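3.2 Handling white cloth at home

We came to white laundry rather late in the study, having spent most of our time on towels and coloured shirts, and we were glad in the end that we did. Folds in pale cloth are hard to find by eye, and people tend to feel for them with their fingertips, lifting a little of the fabric before they settle on where to take hold.
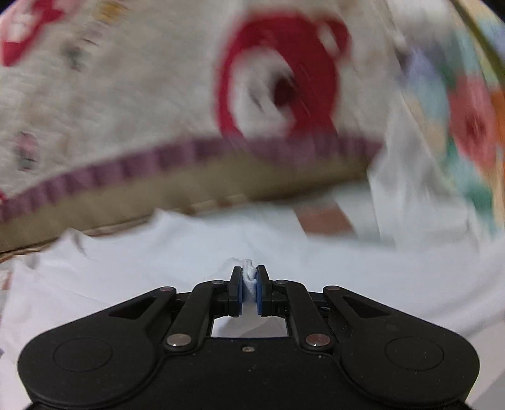

Kereama, April

Figure 2. A small bunched fold of white cloth, pinched.

Of the 89 households in the Rostari survey, 24 told us they fold on the bed, with whatever cover happens to be on it, and many were rather fond of the habit. A patterned cover, they said, makes it much easier to see where a white sleeve ends (we quite agree!), and so the sleeves tend to be straightened first, before the body is smoothed. 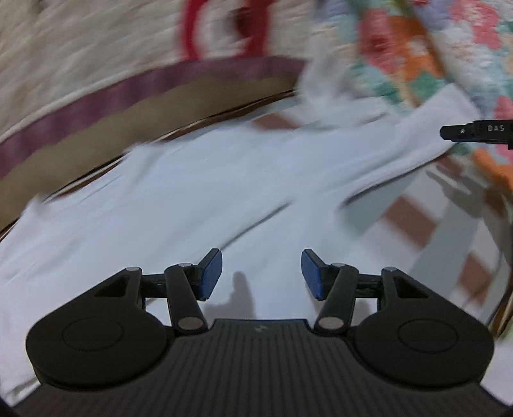 Smoothing itself is a gentler business than we had supposed. Long, shallow wrinkles were often simply left alone, and several people told us, very kindly, that they would drop out on the hanger anyway. We return to hanging in Section 4.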